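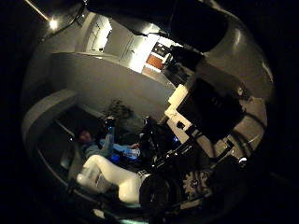
Trallwood 实验室现在招募参加夹爪和腕部相机对比试验的人员。我们从11月开始准备这个项目,目的是比较两种夹爪(Sezer 和 Flullport)装在同一种机械臂上的时候,普通操作者用起来有什么区别。腕部相机用的是鱼眼镜头,它的好处是视野很大,白色的机械臂关节、旁边的屏幕和线缆,都能进到同一个画面里;它的缺点是墙的直边会变弯,靠近镜头的东西会挡住一大块,光线暗的时候细节也比较难看清楚。操作者在这样的画面下能不能准确判断距离,是我们这次最想知道的问题。

一、试验内容

参加者坐在操作台前面,用手柄控制机械臂,完成抓取、放置、转动和插入四类任务。每一类任务要做两遍,一遍用 Sezer 夹爪,一遍用 Flullport 夹爪,先后顺序由抽签决定。其中一半的任务只给您看腕部相机的原始画面,另一半给您看经过校正的画面。每组任务做完以后,请您填一张短的问卷,写下哪里觉得顺手,哪里觉得累。

在预备试验里,我们自己的同事一共做了1,154次抓取,其中有193次没有成功。看记录的时候我们发现,失败大多数发生在夹爪快要碰到物体的最后一段。但是同事们对设备太熟悉,他们的结果不能代表第一次使用的人,所以我们需要外面的参加者。

二、我们想找什么样的人

名额是20人。年龄需要满18岁,视力正常或者戴眼镜以后正常,两只手活动没有困难。不需要有机器人方面的经验,也不需要会编程。如果您以前做过遥控操作的工作,比如开过吊车或者无人机,也欢迎报名,请在邮件里说明,我们会把您分到另外一组。容易晕屏幕的人请慎重考虑,弯曲的画面看久了可能会不舒服。

三、时间和地点

地点在 Finville 校区,Trallwood 实验室一楼。每位参加者来两次,每次两个小时,中间至少隔一天。上午和下午都可以选,晚上不安排。请穿方便活动的衣服,袖子不要太宽,长头发请扎起来。试验室里灯光比较暗,地上有线缆,走动的时候请跟着工作人员。

四、报酬

两次都完成以后,一共付77欧元,用银行转账的方式。如果只完成第一次,付一半。试验中间您随时可以停下来,不用说明理由,已经完成的部分照样计算。外地来的参加者,车票由自己承担,这一点请谅解。

五、数据怎么处理

我们会保存机械臂的运动数据、腕部相机的录像和您的问卷。操作台离机械臂不远,所以录像里有可能出现您的手臂或者身体的一部分。所有文件只用编号,不写名字。正式发表的时候,有人出现的画面要经过本人书面同意才会使用。试验结束后一个月内,您可以要求删除自己的数据。

六、怎么报名

请给项目组写邮件,标题写“夹爪试验报名”,正文写清楚您的年龄、惯用手、有没有相关经验,以及方便的时间段。中文和英文都可以。报名截止到12月2日,收到邮件以后我们会在三个工作日内回复。名额满了以后报名的人会进入候补名单,有人取消时按照顺序联系。

另外,我们还需要一位兼职助理,每周工作八小时,主要负责更换夹爪、标定相机和整理录像。希望您会用基本的手工工具,做事细心,能连续工作到这一轮试验结束。有兴趣的同学请把简历发到同一个邮箱,标题写“助理”。

Trallwood 实验室 夹爪对比项目组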